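Tromolthorpe Institute of Technology
ROBO 2131: Robotic Handling of Deformable Materials
Week 2 Handout – Good Practice at the Textile Handling Bench 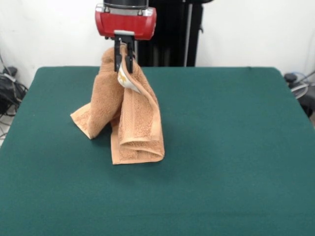
Who is permitted to enter the workspace while the arm is powered?
Only the designated operator for that session, and only after the arm has been placed in a protective stop and the operator has confirmed the stop state on the pendant. All other students remain behind the marked line until the operator calls the bench clear.

Course coordinator: Areti Stergiou
Laboratory supervisor: Horacio Ibarra
Required before your first session: signed induction form, completed risk assessment

1. Purpose of this handout

These notes set out the rules that apply to all practical work with cloth, towelling and garments in this unit. They supplement the general laboratory induction and do not replace it. Where the two differ, the stricter requirement applies until Horacio Ibarra has given a ruling in writing.

Students often assume that soft goods present little hazard. The material itself is forgiving, but the arm, the fingers and the attached tooling are the same as those used for rigid parts, and the risk assessment must be written for the whole system. A guarded or collaborative arm does not make an application safe by itself. The end effector, the workpiece, the speed and the position of the person all have to be considered.

2. Roles

Each group nominates one operator and one observer at the start of the session. The operator holds the pendant and starts all motion. The observer stands within reach of the emergency stop, watches the workspace and does nothing else. Note-taking and work at the laptop are left to the remaining members of the group. Roles may be exchanged between trials, with the arm stopped, and the change is entered in the log.

3. Before motion is enabled

Check that the emergency stop latches and releases correctly. Check the finger mounting and any adaptor plate for looseness by hand, with power to the gripper isolated. Confirm that the table covering lies flat and is secured, as a wrinkle in the covering can be picked up together with the workpiece. Route cables clear of the walkway and outside the full reach of the arm.

Remove lanyards, scarves and loose jewellery. Long hair must be tied back and sleeves fastened at the wrist.

4. Grasping and lifting cloth

The first lift of any new item is carried out at reduced speed. Lift vertically, pause, and allow the fabric to settle before any lateral movement. Heavy towelling may carry several layers in one pinch, and the load at the fingers changes as the lower folds leave the table. Do not assume that a closed gripper reading means a secure grasp.

Care labels, borders and hems are recorded in the trial sheet whenever they lie near the grasp point. They alter the local thickness and stiffness of the fabric, and results that omit them are difficult to compare.

Never straighten, tug or catch a suspended item by hand. If a fold requires correction, stop the arm first. If an item falls, leave it where it lands until the stop has been confirmed.

5. Stops and incidents

Any person in the laboratory may press the emergency stop at any time and will not be asked to justify it. After an emergency stop the operator records the time, the program name and the state of the gripper, and the arm is restarted only by the supervisor.

Contact between the arm and a person is reported the same day, including contact that causes no injury. Report forms are kept in the Prultero Room beside the first aid cabinet.

6. Records and assessment

The practical log is worth 13 per cent of the final grade. It is marked for completeness and honesty – a failed grasp that is properly recorded receives full credit. Logs are due at the Mwakalinga Building office by 5 p.m. on Tue 3 August. Late submissions follow the usual faculty policy.

Questions on the log format should be directed to Noémie Cordier, who is marking both streams.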